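To: ploltdale-kitchens list
Date: 2026-03-09
Subject: Re: [ploltdale-kitchens] Where does the tea stuff go?

On the list, a member wrote:
> I have one stretch of counter, a toaster, a toaster oven and
> way too many tea bags. I keep looking at those wooden
> organizers with a drawer underneath. Are they worth the space?
> The Orlandini one is $109 and that's a lot for a box.

Oh, I have opinions on this! I got the Fultlow one back in November for $54 (it was marked down, and yes, I'd been checking every morning) and it has lived at the back of my counter ever since, behind the toaster.

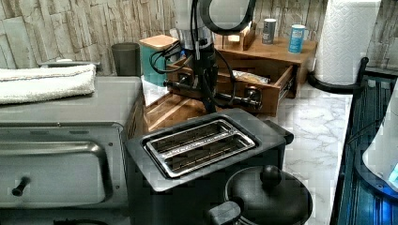
The thing that sold me was the drawer. I wanted somewhere for the little stuff, snack bars and clips and the odd packet of crackers, and I didn't want to give up the space on top to get it. Mine is 16 inches wide, so measure first, and leave room in front for the drawer to come out all the way. I forgot that part and spent a whole evening shuffling appliances around. The toaster went left, then right, then left again.

I keep tea bags standing up in a small box on the top, with the cans next to it. Standing up is so much better than lying flat, you just grab one!

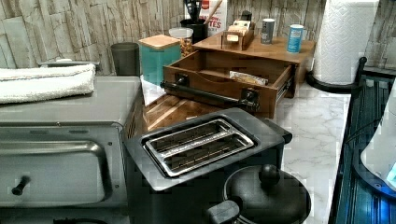

Drawer open, tea on top, toaster out in front.

You also asked about dividers. Get them if you can. I tried a drawer without any (an old Golia, may it rest) and everything slid to the back every time I shut it.

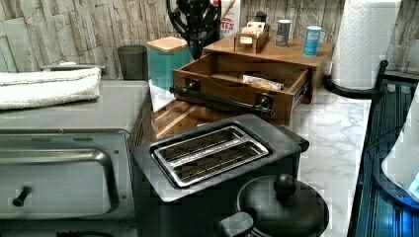
Somebody over on the Ploltdale swap page disagreed with me about that and said dividers just waste room, and that one shallow bin you can lift out and wipe is easier to live with. Fair enough, crumbs do get into the corners. I go after mine with a dry paintbrush.

As for the handle, I like a long bar across the front much more than a knob. I can pull it with a couple of fingers when my hands are all buttery.

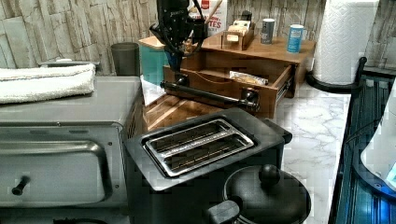
Paper towels I'd keep off to the side on their own stand, close enough to reach but clear of the drawer. And I fold a towel on top of the toaster oven, but it comes off before I turn the oven on, please do the same!

Anyway, if you're still set on the Orlandini, wait for a sale. If you want the exact inside measurements of mine, write back and I'll get the tape out tonight.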